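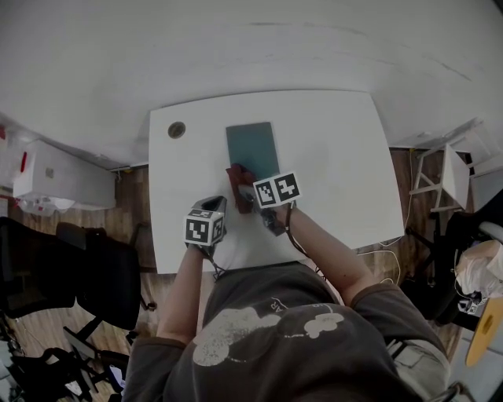
Pressing a red cloth onto the teal pad or dragging it across, both grippers in use.

Search this site Search Clear

Stornisthorpe League match records — README

This folder holds the results and scorers for one season of the Stornisthorpe football league, plus the knockout cup played alongside it (the Britska Cup). It covers the men's first and second divisions. Reserve and youth games are left out.

What is in the folder

matches.csv has one row per match, 105 rows in all. The columns are match_id, competition, round, home, away, home_score, away_score, venue and status.

scorers.csv has one row per goal. It links to the first file through match_id. Own goals are marked OG in the type column and are credited to the team that benefited, with the player name left blank.

clubs.csv gives the short name, full name and home ground of each club. Two clubs share the ground at Younis Park, so don't use the venue column to work out who was at home.

Where the results come from

Most scores were typed in from the referees' cards. Where a card was missing, the score was taken from the home club's own report and the status column says "club". There are 6 of these. Scorers for those games may be incomplete, and in one case there are no scorers at all.

The cards were entered in Murix and exported as CSV. Murix adds an empty column at the end of every file. It has been removed here, but it will come back if you export again.

Status values

played — finished on the field, score from the card
club — finished on the field, score from the club report
awarded — no match took place, points given by the league
abandoned — started but not finished, replayed under a new match_id

Awarded matches have blank scores. Do not fill them with zeros or the goals-per-game figures will come out too low. Abandoned matches keep the score at the time play stopped, and any goals in them stay out of scorers.csv.

Cup ties

A tie level after extra time went to penalties. The shootout score is in the round column, in brackets after the round name. It should have had its own column and probably will next season. The semifinals were played over one leg.

Known problems

Player names are spelled as the referee wrote them. Some players appear under more than one spelling, and I have only merged those I was sure of.

Kickoff times are not included. The cards from October onward have them, the earlier ones mostly don't.

Use

Free to use for tables, club histories and school projects. Please say where the records came from. Corrections are welcome, with the match_id and a copy of the card if you have one.

Maintained by Darren Birkett

Comments

leftback: The second division table works out right for me once the awarded games are handled separately. Thanks for doing this.

P. in goal: Match 2 has the teams the wrong way round. We were at home.

Darren Birkett: Fixed, thank you. The card had them swapped as well.

leftback: Any chance of attendance figures? I remember 200 at the cup final.

Darren Birkett: The cards don't record it, sorry.

Contact | Copyright Stornisthorpe League Records | Back to top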